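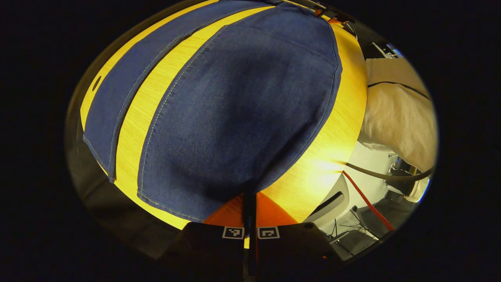
Blue denim on a wooden tabletop

Sports > Baseball > Clubs > Sarıgül

Sarıgül Baseball Club is an amateur team that plays its home games at Jakeck Field, a ground with seats for roughly 3,000. Its record crowd is 1,765. The club was formed by Zübeyde Akyol, a former catcher, who managed it for two seasons — both ended in losing records. The left-field line measures 316 feet. The regular season closes in October.

Related articles
Hodeck Baseball Club
Jakeck Field
Sosik Cup

Last updated: 23rd February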